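Search the list archive Go

[plurby-build] Gripper model in the simulator, plus fingers
October 2019
Posted by Selina Widmer

Hi all,

Long one tonight, I'm too pleased to go to bed!

Damian Koller wrote:

> Selina, before you cut anything else out of good stock, can you get the
> gripper into the sim? Last time we made two sets of fingers and both
> fouled on the housing. I'd like to see the clearance on a screen first.
> Also, what did you decide about the mounting screws? Ingeborg has a tin
> of M3s she wants rid of.
>
> Damian

Yes to the sim, and yes please to the screws. I spent most of the evening at the shop in Isville on the old desktop by the drill press, and Plurby's gripper now loads on the end of the arm without exploding across the room. (The exploding was my fault. I had the mass of the housing in grams and everything else in kilograms, so the arm thought it was holding a small truck.)

I put the viewpoint right down near the wrist, because that's where we got into trouble before. The housing is the plain dark gray body, and I kept the silver bevel around the top corner and the rounded pocket on the front face. I was tempted to leave the pocket out, but it's part of the shape Florian drew and I'd like the model and the drawing to agree for once.

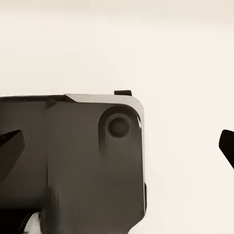 The fingers are the black wedge ones, one per side, and they're separate bodies now, so you can swap in another pair by changing one line in the config. Ji, this is the bit you asked for! Put your own meshes in the fingers folder, keep the origin at the pivot, and they should just load. Please keep them under 400 triangles or the desktop starts to wheeze.

I ran 113 open and close cycles with nothing in the grip, then another 47 holding a block, and got no contact between finger and housing in any of them. The block did slip in a few, always toward the end of a fast move. I think the friction value is too low, but I pulled it out of thin air, so I'd love it if somebody with a kitchen scale and a bit of patience could measure the rubber we have.

Still to do: the servo limits are guesses, the cable isn't modeled at all, and the background is whatever cream color I clicked on first. The real cable is stiff enough that it will matter.

If Damian is happy with the clearance I'll print a pair at 100 percent scale this week and we can bolt them on. Siwan, is the printer free, or are you still on the Flekitz brackets?

Selina

Comments (3)

Siwan Ruddock
Printer's yours. Brackets are done except one that warped, and I can redo that any time. Use the gray spool, the black one is tangled again.

Florian Oberholzer
So happy the pocket stayed in! One thing, my drawing has the pivot 2 mm further back than the old fingers. Can you check which one you used?

Ingeborg Thaler
Screws are in the tin on the second shelf. I have a kitchen scale and will do the rubber. Do you want it against the wood block or the aluminum one?

Older messages in this thread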